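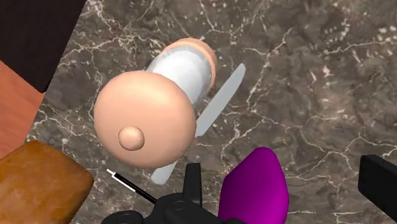

Shazia Lashari started Plavard with one van and a contract to water the plants in a dentist's waiting room. The company now plans and looks after the interiors of offices, mostly in older buildings, and its busiest line of work is the staff break room. We spoke to her on 2021-05-11, at the firm's workshop on Mirani Street.

Asked why break rooms, she says it was where clients kept complaining. "They would hire us for the meeting rooms, and while we were measuring they'd walk us down the hall and say, can you do something about this too? After a while we put it on the price list."

The first thing her team does is visit at lunchtime. They stay for 2 hours and write down where people stand, where they wait and what they walk around. Lashari says the line for the microwave usually explains most of the trouble. "If the microwave is next to the sink, you have one person rinsing a cup and four people who can't get past. You can buy very nice chairs and it will still be a bad room."

A recent job was for Bulaveck, an insurance office with 72 employees on one floor. The old break room had a single long table and a vending machine that blocked part of the window. Plavard moved the machine to the corridor, split the seating into small tables and put a standing counter along the back wall. The work took 10 days, including a weekend when the water was shut off for the whole floor.

Maham Sial manages the Bulaveck office and sat in on part of our conversation by phone. She had wanted a sofa. "Shazia talked me out of it. She said two people would sit on it and everyone else would feel they were interrupting. I was annoyed for a day or so." She would have liked more cabinets, and says the new dishwasher is louder than she expected.

Lashari agrees about the dishwasher. It was a Harkener model chosen to fit the existing opening, and she now asks for the noise rating before anything else.

On cost, she tells small offices to start with lighting and paint. One client spent $2,000 on those and decided to leave the rest alone. "That was fine with me. We still do their plants."

She is less keen on slogans on the wall, and has taken down several. Coffee machines she leaves to the client, after an argument over pods that went on for most of a spring.

Plavard's next large project is a shared break room for three firms in the same building, due to open in September. The firms have agreed on the floor and the layout. They are still discussing who will clean the refrigerator.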